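Search this site
Enter keyword
Go

Lasbridge lab wants 4000 plate runs by August

24 Mar 2026 - Local news

Two robot arms in Lasbridge are being taught to move food from one plate to another, and the people doing the teaching say they need a lot more practice on file before the thing can be left to get on with it. Target is 4000 recorded runs by the end of August. So far they have 400.

The project is called Nullcombe, and it is run out of a ground floor unit on the Holtden site. An operator guides the arms through a short task while cameras over the table and down at the gripper record all of it. The recordings then go to a learning system, which has to work out the movements for itself.
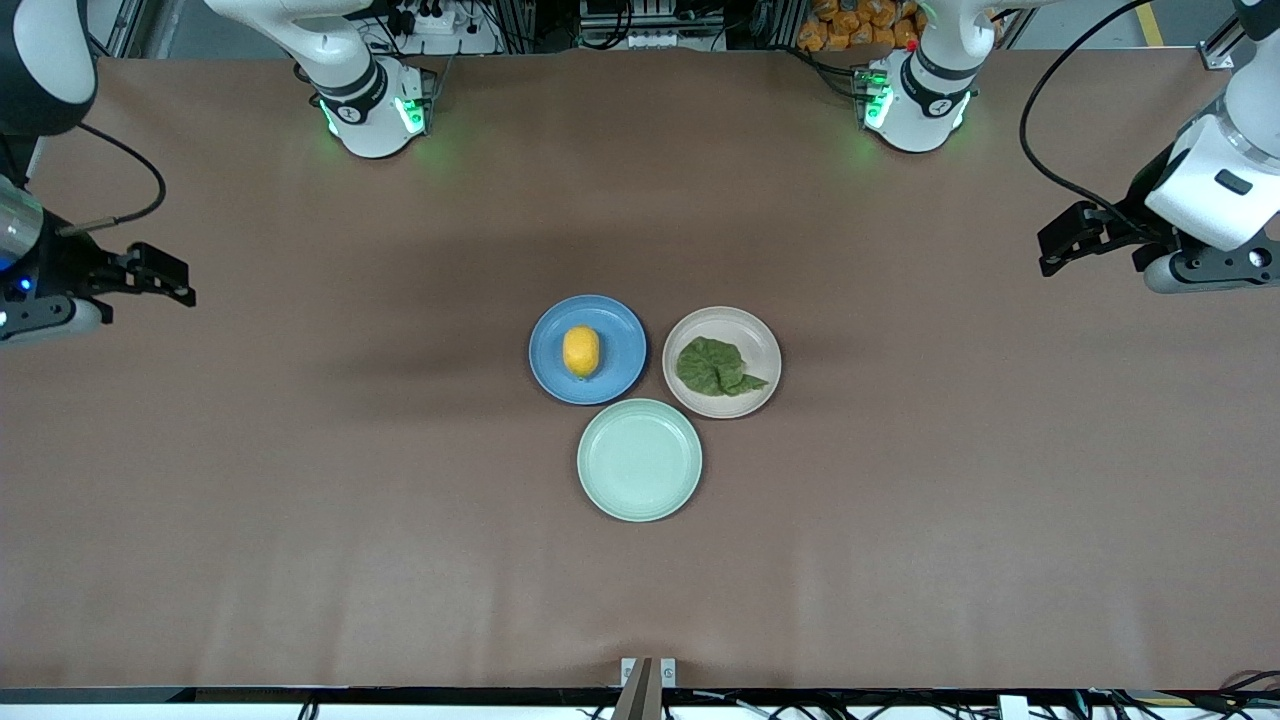 Three plates, a lemon and a leaf on the Nullcombe table.

"People ask why we don't just program it," said Eirlys Humphreys, who leads the recording side. "You can, for one plate in one spot. Move the plate a few inches and your program is no good."

So the plates get moved. A lot. Operators work from a sheet that says which plate goes where and what sits on it, then the layout changes for the next run. Lemons are the easy one, Humphreys said - firm and more or less the same shape every time. Leaves are another matter. They fold, they stick, and no two of them give the gripper the same edge to grab.

A good operator gets through 70 runs in a shift. Not all are kept. Anything with a dropped item is tagged and stored seperately, and those may be used later on to show the system what a bad grab looks like.

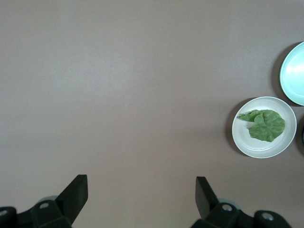 Gripper's view, fingers open, with the leaf on its plate at right.

Ntombi Van der Merwe, who checks the files, said the gripper views are where most of the problems show up. A run can look fine from over the table and then the close camera has the fingers blocking the food right when it matters. Those get sent back to be done again. She had 50 waiting in the queue when we called in.

Money for the work comes from Öberg, a kitchen equipment firm, which has agreed to pay through to August. Öberg has not said if it plans to sell anything based on the results, and did not reply to our questions before we posted this.

Next up is a set with both arms working at once, one steadying the plate while the other one picks. Humphreys expects that to be be slower going. The team is also looking for part-time operators - no robot experience needed, training is given on site. Evening shifts mostly.

Recent items
Holtden parking changes start next month
Lasbridge library extends late opening
Bus stop on Mill Road to move
New tenants for Holtden unit after long gap

Contact us | Copyright Lasbridge local news | Back to top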